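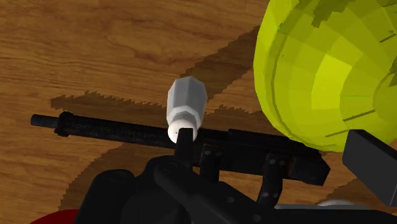
Figure 1. Computer-rendered tabletop with a faceted sphere. Note the stair-stepped outline of the shadow.

Unit 8: Light, Shadow and Shading
Introduction to Drawing and Digital Rendering
Ellik School of Design, Foundation Year

Purpose of this unit

Students completing this unit should be able to name the parts of a cast shadow, predict its shape from the position of the light, and render a curved form in value alone. The unit assumes the material on perspective from Unit 7. Students who missed the perspective test must complete it before submitting work for this unit.

8.1 Terms

Form shadow: the part of an object that is turned away from the light. It belongs to the object and follows its surface.

Cast shadow: the area of another surface that the object keeps the light from reaching. It takes its outline from the object and its bends from whatever it falls on.

Core: the darkest band of a form shadow, normally found a short distance inside the edge where light and shadow meet.

Penumbra: the soft border of a cast shadow. A small or distant light gives a narrow penumbra. A broad light, such as a window on an overcast day, gives a wide one.

Local color: the color of a surface apart from the effects of light. Shadow lowers the value of the local color and often shifts its hue. Mixing black into every shadow is the most common fault in first submissions and will be marked accordingly.

8.2 Hard and soft edges

The edge of a cast shadow is usually sharpest near the object and softer farther away. Draw the near edge first, with a firm line, and let the far edge lose definition. In digital work, a shadow is often stored as a grid of samples. Where the grid is too coarse for the size of the shadow, its edge breaks into steps. The fault may be reduced by using a finer grid or by blending neighboring samples, at some cost in rendering time.

8.3 Flat faces and smooth surfaces

A digital sphere is commonly built from flat polygons. If each face is given a single value, the faces remain distinct and the form reads as cut stone. If values are blended across the faces, the surface appears smooth, although the outline still shows straight segments. Both treatments are acceptable in this course, provided the choice is consistent within a drawing.

On paper the same principle is useful at the planning stage. Block the form into planes, assign a value to each, and blend only after the values are settled.

8.4 Studio exercise

Place one matte object on a plain surface in the Fuvport Studio. Use a single lamp. Make three drawings in charcoal, 30 minutes each, with the lamp high, at middle height and low. Keep the object and your seat in the same position throughout. Mark the direction of the light with a small arrow in the margin.

Fixative may be used only in the ventilated area beside the Narkell Workshop.

8.5 Reading and submission

Read the chapter on cast shadows in the course reader, held at the Escobedo Library reserve desk. The reader does not circulate overnight.

Submit the three charcoal drawings with one digital rendering of your own. Written notes are not required. Work is due in May, at the start of the final studio session. Late work is accepted only with a signed extension form.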